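Robots are getting better at chores, but the cord box is still a problem

PRARNSTEAD — Moving power cords from one cardboard box to another takes a warehouse temp a few seconds per cord. For the robot arms being tried out by Bukard, a small automation firm here, it is one of the harder jobs on the list.

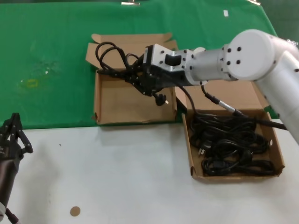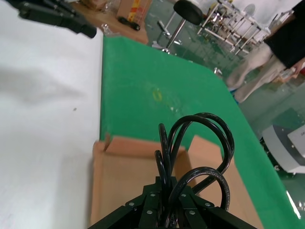
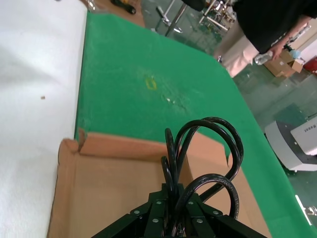
A gripper holds looped black cords over an open cardboard box. In the first view, a second box with more cords stands to the right.

Bukard has been running the cord test since May for Skurton, a company that takes in used office equipment, sorts it and sells it on. Skurton wants to know which of its bench jobs a machine could take over in the next couple of years. It gave Bukard a list of 52 tasks, ranging from wiping down keyboards to folding cartons flat. Cords were near the top because every monitor and printer comes in with one and they all end up in the same bin.

The results so far are mixed. In a report sent to Skurton, Bukard said its arms could do 10 of the 52 tasks well enough to be left alone for a full shift. Most of those involve stiff objects with a known shape, such as placing power adapters in trays or stacking empty boxes. The rest either needed a person standing by or did not work at all.

Cords fall into the middle group. The firm logged 1806 attempts at picking up cords from a mixed pile and setting them down in a second box. In 91 percent of them, the gripper came up holding something. The report says that number looks better than it is. A grab counted as a success even if it brought up several cords tangled together, and Skurton needs them one at a time so they can be checked for damage and matched to a machine.

When only single-cord picks are counted, the rate drops by more than half. The report lists the usual reasons: plugs that hook under a neighboring loop, cords of the same color that the software reads as one object, and loops that slide out of the fingers on the way across.

Speed is the other issue. A worker at Skurton's bench can pull a cord loose, look it over and coil it in less time than it takes the arm to settle on where to grab. Workers also use both hands without thinking about it, one to hold the pile and one to pull. Bukard says two-arm work is the next step in the project, though it did not give a date for results.

The same trouble shows up in household work. Kahsay, a consulting group that follows the home robot business, said in its spring newsletter that machines sold for the home still do best on floors and lawns. Laundry, bedding, bags and charging cables all bend and change shape when touched, and the group does not expect a reliable product for any of them soon. It puts loading a dishwasher a little closer, provided the dishes are ones the machine has handled before.

Skurton said it has no plans to cut bench jobs this year. It may lease one arm for the tray work, where the test numbers were strongest, and keep people on cords and on anything that arrives in a bag. A decision on the lease is expected after Bukard turns in its final report.

The company is also looking at a cheaper fix, which is asking the offices that send in equipment to put a tie around each cord before it ships.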